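Skovivby: the back garden, August

A small gallery from the house at Skovivby, which Liliana Benedetti and I have looked after since the spring. Most visitors to these pages know the front rooms from the earlier set. This one covers the outside: the yard, the path, the shed and the patio where most of the meals are eaten in summer. Captions are by me, with corrections from Liliana, who has the better memory for dates.

The back gate
The gate opens on to the lane and sticks in damp weather. We planed 13 mm off the bottom in the first week and rehung it on the old hinges. The latch came from Monti and has held up well.

The path
Laid by the previous owners. We lifted the slabs that rocked, put sand under them and set them back in the same order. It took two afternoons and 60 kg of sand.

The shed
Shelves on one side, tools on the other. The mower lives at the back and has to come out before anything else can. Liliana would like it moved. The roof felt was replaced on 18th August, and the gutter is still to do.

The water butt
Holds 171 litres when full. It filled twice in August and we used all of it on the beans. The tap drips slightly, so there is a saucer under it.

The bean row
Sown late and cropped late. The canes are Zedell ones, bought as a bundle of 40, with the spares kept in the shed.

The patio
Brick, laid tight, with a concrete slab meeting it at an angle. Weeds come up along the join and are scraped out with an old knife. The table and chair stay outside until the end of September, then go under a cover. 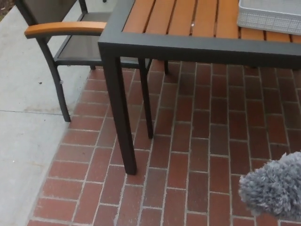
We looked at oiling the slats this year and left it for next. The frame only needs wiping down. Crumbs drop through the gaps on to the bricks, so the patio gets swept after lunch and again in the evening if there have been guests. Trays and baskets go back to the kitchen at night.

The washing line
Runs from the house wall to a post by the shed. The post was reset in concrete in August and should not be leaned on.

The next set will be the cellar, once the Jinier shelving is up and the boxes are off the floor.

Meenakshi Varma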